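Budgeting for a second arm – one big quote or two small ones?

Tímea_M
2018-05-18
Hello all. We've got one white arm doing tidying work round a bedside cabinet, and I've been given 3132 to plan the next step. Trurkton will do us a second gripper and a spare set of finger pads for that, or I could put it towards a Bellis service plan and wait until next year. I keep going back and forth, so all thoughts welcome!

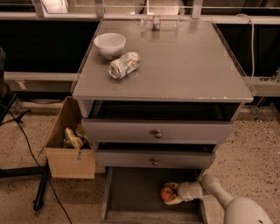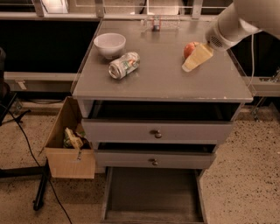

Gripper at the apple in the open bottom drawer, then at the yellow block on top

rsotelo
Lovely little setup, Tímea. I'd buy the pads first – ours from Trurkton were 86 a set and we get through them faster than I ever planned for, what with drink cans and the like.

Gizella G
I don't agree, sorry Rigoberto! Pads are cheap and you can order them any time. The service plan is what saved us in April, when a wrist joint went and the call-out alone would have been 303.

rsotelo
Fair enough, but did you read the small print? Ours left out the gripper altogether.

Tímea_M
Oh, I hadn't thought to check that. I'll ring Bellis and ask before I sign anything – thank you both.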